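Keeping a Stone-Look Tabletop Nice All Year

I have wiped down a lot of tables in my life, and the one I fuss over most is the big pale one we brought home from the Mustberg salvage yard one January. It had spent years under somebody's paint cans (and who knows what else!), and I had my doubts, but warm water and patience did more for it than anything I bought in a bottle.

My everyday routine is very plain. Put 3 drops of dish soap in a bowl of warm water, wring the cloth out well, wipe, then go over it again with clean water and dry it with an old cotton towel. Drying is the part people skip – and then they wonder about the cloudy film.
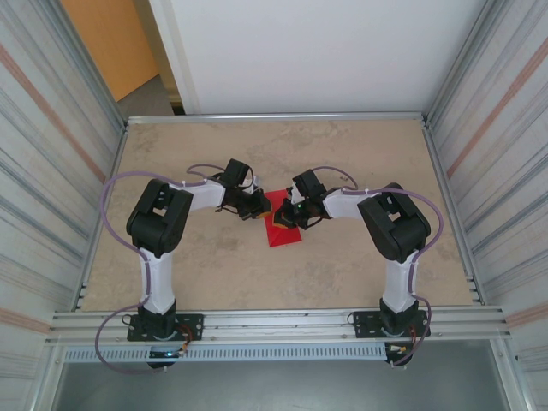
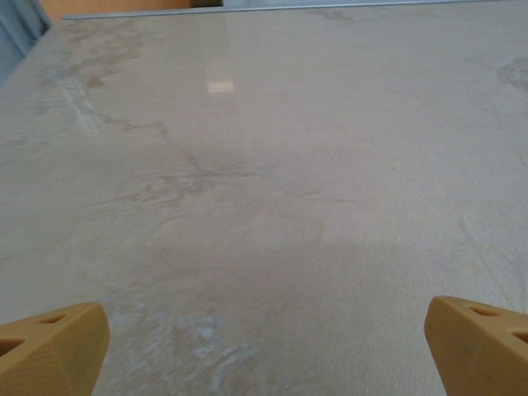
Vinegar and lemon juice are fine for the kettle but please keep them off real marble, as they eat into the polish and leave dull spots. If you aren't sure what your top is made of, treat it as the fussy kind. A beige, mottled surface like this one is very forgiving about crumbs and very sneaky about sticky rings, so I bend down and look across it toward the window before I put the cloth away. You'll be surprised what you find at that angle.

For dried-on glue or candle wax, lay a bag of ice on it until it turns brittle, then ease it up with an old plastic card, held nearly flat. Never a metal scraper! An oily spot on real stone wants a paste of baking soda and water, left overnight under plastic wrap and wiped off in the morning.

And do put felt under anything heavy you slide about. Mine came in a sheet of 40 little rounds, and I still have most of them in the button tin.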